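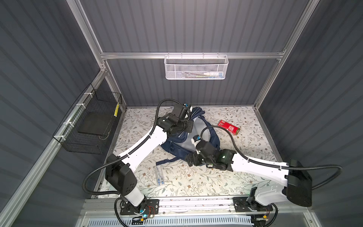

*Two robot arms at work above a leaf-patterned mat, one gripper on a navy-blue backpack.*

# Werkura for frozen samples: a review after one freezer season

I work in a small serology group at the Sakalauskas laboratory. We keep serum, swab extracts and some virus stocks, most of them at very low temperature, and for many years the list of what we have was a spreadsheet. In May we moved everything to Werkura, a sample tracking program sold by Daler. I was the person who did the moving, so I have opinions.

## What it does

Werkura keeps a record for each tube and shows you where the tube lives: freezer, shelf, rack, box, position. You can attach a scanned consent form or a protocol to a record, and you can mark a tube as taken out, returned or used up. It runs in the browser. There is a phone version, but I will come to that later.

Our group does antibody tests for respiratory viruses, and one serum sample is normally divided into many small aliquots. In the spreadsheet each aliquot was a row, and if somebody corrected the date of collection in one row, the others stayed wrong. In Werkura the aliquots belong to a parent sample. I correct the parent, and the children follow. For me this alone was worth the change.

## Moving in

The import took much longer than I had planned. Werkura accepts a table, but it is strict with the columns, and the error messages are not kind. "Row invalid" is a typical one. It doesn't say which cell. I found out by trial that it dislikes a space after the sample number, and our old spreadsheet was full of such spaces, typed by people who left the group long ago.

The support at Daler answered my emails in two days, sometimes three. The answers were correct and polite. One of them contained a small script that cleaned our table, and I would like to see this script in the manual, where other customers could find it.

I also recommend to decide on the names of your boxes before the import and not after. We had a box called "new", a box called "new new" and a box called "misc flu". You can rename a box in Werkura at any time, but the printed labels will of course keep the old name.

## Labels

Werkura works with several label printers. We bought the Garnano because it was the cheapest on the list. The labels survive the deep freezer well. They survive liquid nitrogen less well: on our round-bottom tubes the corner lifts, and then the scanner can't read the code. On the flat-sided cryovials I have had no trouble.

The printer itself is slow to wake up and quick after that. It makes a noise that my neighbor in the office compares to a duck. The driver had to be installed 2 times, and I still don't know what was different the second time.

## Daily use

After the first weeks, the daily work is pleasant. I scan a box, the grid opens, and the empty positions are white. Filled positions take the color of the project. If I search for all convalescent sera that were thawed fewer than 3 times, I get the answer before I have put on my gloves. With the spreadsheet this was an afternoon, and I didn't fully trust the result.

The thaw counter is my favorite function. Repeated freezing and thawing is bad for many samples, and everybody in the laboratory knows it, but without a counter people guess. Now each checkout adds one to the number. You can set a limit, and the record becomes orange when the limit is reached. The limit must be set for each project separately — I could not find a way to set it for the whole group.

The history page is also good. It shows every change with the old value and the new value. When we had an inspection in the autumn, I exported this page as a PDF and the inspector asked for nothing more on that subject.

## What I don't like

The phone version is weak. In our freezer room the wireless signal is poor, and the phone version doesn't keep your scans when the connection drops. You scan a full box, walk to the corridor, and the list is empty. We went back to a handheld scanner with a cable and an old laptop on a cart.

Permissions are too simple. There is a reader, an editor and an administrator. I would like our students to check tubes out but not delete records, and this is not possible at the moment. An editor can delete a whole box with two clicks. Deleted boxes can be restored, but only by the administrator, who in our case is me, also during my vacation.

The translation of the menus is uneven. I use the English version, and English isn't my first language, but even I noticed that "Defrost the user" should probably be "Unlock the user".

Price: Daler charges per freezer and not per person. For a group like ours, with many people and few freezers, this is good. A biobank with a long corridor of freezers should calculate carefully before signing.

## Would I buy it again

Yes, with the cable scanner from the first day and with a cleaned table. If your collection fits in one small freezer and only one person opens it, a well-kept spreadsheet is enough, and I would save the money.

**Update, 20th December:** the newest version has a warning before an editor deletes a box. Now it is three clicks. The phone version still loses the scans.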